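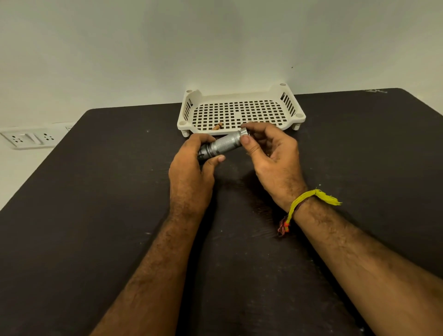
Both hands on the flashlight, tray at the back. December, before lunch.

Spent most of the day on the segmenter again. It splits each recording into steps, and the planner downstream takes the steps and tries to make a two-arm sequence out of them. The tray part has been fine for a week. The flashlight part has been bad the whole time, and I have been putting it off.

The trouble is the twist. In a pick or a place, something moves a long way across the table and the segmenter has an easy signal. With a tail cap the hands hardly move. The fingers slide a little on the cap, the wrist turns, the fingers let go and take hold again. From the point of view of the code, both hands sit on one silver tube and nothing is going on. It was labeling the whole stretch as "hold" and handing the planner one long step with no goal in it. The planner did what it does with a step with no goal, and returned an empty plan with a success flag. I need to fix that second thing too. An empty plan should not be a success.

Started at 8 by reading through the Narum config, which I had copied over in the fall and never properly looked at. Narum is the old tracker. It was tuned for one hand, and it merges two hand tracks when they come closer than a set distance. On a short object held at both ends they are nearly always closer than that. So for a good part of each recording we have had one hand, which changes its mind about being left or right. I turned off the merge and replayed the set. Both tracks stayed alive in most of them. In a few the left one still dropped out when the fingers were curled around the head of the flashlight and the palm was hidden, and I don't think any setting will get that back. I added a short carry-over instead: if a track disappears while it is in contact with an object, keep it attached to the object for up to 500 ms. Past that it is declared lost and the segment gets a flag.

Next was object pose. The tube is close to symmetric around its long axis and the knurling gives the estimator a lot of texture that looks the same everywhere, so roll is garbage. I knew this. What I had not noticed is that it also swaps the ends now and then. The head is darker than the tail cap, so there is enough to tell them apart, but when the left hand covers most of the head the estimator guesses. Fixed it the dull way, by deciding which end is which at the start of the recording and not allowing a flip without a release from both hands. That removed every swap I had on my list.

For roll I have given up on the object and am using the hand. If the thumb and index finger are on the cap and the wrist turns, count that as cap rotation, and ignore whatever the wrist does while the grip is open. It is crude. It assumes no slip. I compared it against 18 recordings I had marked by hand and it found the start of the twist in all of them, usually a bit late. The end of the twist is worse. It cannot tell "done" from "stopped to get a better grip," and to be fair I had trouble with that in my own marking too. I went back and changed my mind on four.

Lunch at my desk. Cold rice, the last of the peas.

In the afternoon I moved to Edar, the planner. I wrote the twist as its own primitive with a holding arm and a turning arm. The holding arm gets a pose constraint and nothing else. The turning arm gets a regrasp loop: close, rotate up to the joint limit, open, rotate back, close again. The first version planned the return move with the fingers closed, because I had the order of two lines wrong, so in simulation it tightened and loosened the same cap over and over until the step limit. I watched that for longer than I needed to.

Second version is better. It plans in 25 seconds, and that is far too slow, but nearly all of it goes to collision checks between the two forearms and those can be cut down. The arms are close together and in front of the body for the entire task, so the checker never gets an easy case. I might give the holding arm a fixed pose before planning the other one. We lose some solutions. I don't think we need them.

One thing I keep going back and forth on is where the planner should put the object during the twist. People hold it just in front of the tray, up off the table, because they are about to use the tray. Edar picks wherever the joints are most comfortable, and that is much nearer the base and higher up. Then it has to come all the way back for the place. I added a cost for distance to the next target with a weight of 30, which is a number I made up. It pulls the pose forward. With a higher weight the turning arm runs into its limit sooner and needs an extra regrasp. Left it at 30 for now and wrote a comment saying it is made up.

Perception note for later: the small tan object at the front right of the tray is getting merged with the fingertips when the right hand is in front of it. Similar color. The grid floor doesn't help, the edges of the square openings chop up the mask. It didn't matter today but it will matter once the plan includes picking that piece out. Also the pale specks on the tabletop are coming through as tiny objects in the depth-free mode. There is a minimum area filter for this and it is switched off. I don't remember switching it off.

Renlow ticket: they want the step labels in the shared format, with verb, object and hand as separate fields. I had been writing "twist_cap_R" as one string. Changed the exporter, broke the viewer, fixed the viewer. The ticket is still open because their validator rejects a step where two hands have different verbs on the same object. That is the exact case I need. Wrote back with a sample file and asked them to allow it.

The Hodoroagă branch still does not build with the new message types, and the failing test is one I can't read – it has no comments, and the error is only an index. I pinned it to the old version and moved on.

Committed at 6:40. The list for tomorrow: empty plan returns failure, area filter back on, hold arm fixed before search, more hand-marked recordings with the cap going back on. All the ones I marked so far are loosening.

Raining when I left. Forgot the charger.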